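Forum: Handheld Collection Practice
Topic: Clause 6, cable routing at the bench

Barnent_Standards
The draft requires both gripper cables to run clear of the work surface before recording begins. Comments close September 23, 2026.

alledden_ops
We support the clause but ask that "clear" be defined. Our whiteboard task is a fair test of the wording.
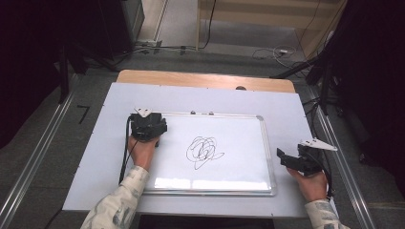

Whiteboard task, two hand-held grippers, cables to either side.

tekthorpe_qa
I disagree. A fixed distance will not suit every bench -- operators differ in reach and handedness.

Barnent_Standards
Would a performance requirement be acceptable, namely no cable contact with the task object?

tekthorpe_qa
Yes, provided floor cables are covered separately.

alledden_ops
Agreed. We will submit wording for both.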